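Booking a comedian for a village hall fundraiser: who handles the sound and the music license?

Posted by Ladi Haruna

Our neighborhood association in Lusbridge wants a cabaret evening with a pianist who does comic songs. The hall seats 533 but we will close the balcony. He parodies show tunes and uses his own keyboard. Do we need a performance license, or does he? The hall manager at Sunwood says "the act covers it" and the act says the hall covers it.

Somtochukwu Okonkwo
Usually the venue or the presenter, very seldom the performer. Ask Sunwood for a copy of its blanket license and read what it covers. Some exclude ticketed events. Parody is a separate matter — changed lyrics may need permission from the publisher. Get his song list 27 days ahead if you can.

Obinna Adeyemi
we never had one and it was fine

Ifeoma Wike
Agree with Somtochukwu. On sound: one vocal mic, a DI box for the keyboard, two speakers on stands. Sound check at 4 p.m., before the tables go in.

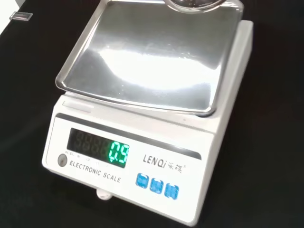
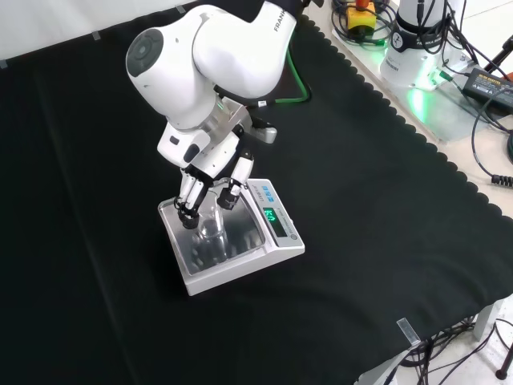
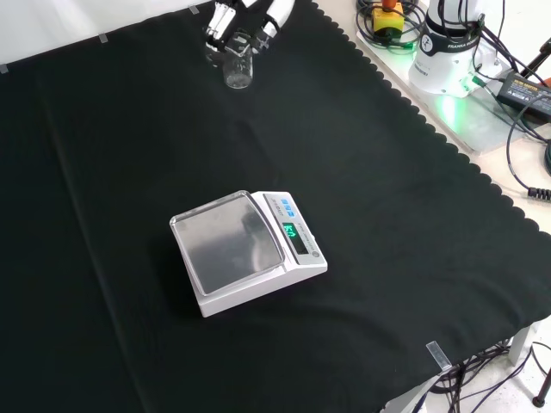

Set the vocal level first, then bring the keyboard up under it until the words are just still clear from the back row. Comic songs fail when the lyrics are lost. Mark the fader positions with tape. If you put a digital timer on the piano for his set length, check the display from his seat; glowing green digits like the ones on the scale's dark window should suit a dim stage, but tilt it away from the audience. Our last act ran 14 minutes over without one.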